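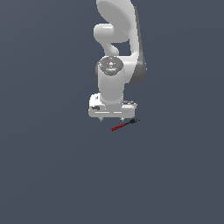
Floor Hoekstra wanted to know whether I'd tried asking the previous owner before bothering all of you, and yes, I have. He moved to Erkham and answers about one text a month, usually with a thumbs up.

So, the house. Built in 1872, bought by us in September, upstairs floors of wide old pine. One board in the hallway squeaks. It isn't a charming squeak. It has Dolby surround. At 2 a.m. it wakes the baby, the dog and my mother-in-law, in that order, and then we all stand on the board together discussing it. The ceiling underneath is original plaster and I have been told not to touch it, so I can only work from the top. I've tried baby powder, which gave me a squeak that smells nice. What's next? I own a hammer and a screwdriver and a fair amount of spite.

Karimi
Baby powder works for a week if you're lucky. Graphite is the same idea but it turns your socks gray.

What you want is to stop the board from moving. Have one person rock on it while another gets down with an ear to the floor and finds the spot. Then find the joist. In a house that age the old nail heads usually give it away, they run in a line across the boards. Drill a pilot hole at a slight angle, through the board and into the joist, and put in a trim-head screw. Sink it just below the surface and fill with wax or putty. Skip the pilot hole and old pine will split, and then you have a squeak and a crack.

Go easy on length. I use 2-inch screws for this. If you don't know what's running under there (pipes, old wiring), lift a board and look before you drill anything. I have met a pipe this way. It cost me 135 dollars and a rug.

If the noise is two boards rubbing and neither is loose on the joist, screws won't do much. Slip a piece of wax paper down the gap and see if it shuts up.

Windus
Put a rug on it

Karimi
A rug makes it a quieter squeak that you can't find anymore.

Windus
Worked for us for 20 years. You learn where to step. My kids could do the whole hallway in the dark without a sound, which in hindsight was maybe a reason to fix it.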